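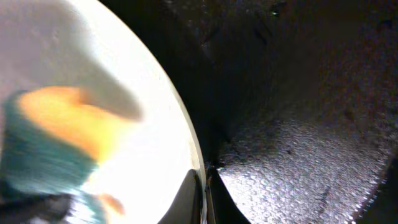

Ceramics for Beginners, Unit 6: Glaze Faults
Handout prepared by Roy Marsden

In this unit we speak about the faults which appear on the glaze after firing. Please read it before the workshop and bring your test tiles from February.

Crawling
The glaze pulls back and leaves bare clay. Usually the reason is dust or grease on the biscuit ware. Wipe each piece with a damp sponge, and let it dry fully before you dip.

Crazing
A net of fine cracks. The glaze shrinks more than the body during cooling. Some potters like this effect, but for tableware it is a fault – food can stay in the cracks.

Pinholes
Small holes left by gas. A slower firing often helps. In the Mollow tests, 541 tiles were fired and 388 of them had no pinholes when the last part of the firing was made slower.

Running
Too thick glaze flows down to the kiln shelf. Leave the foot of the pot clean, and make the coat thinner near the bottom.

Homework
Choose one fault and write half a page on how you would test for its cause. Change only one thing in each test. Sequeira, chapter 6, has a good table of body and glaze pairs.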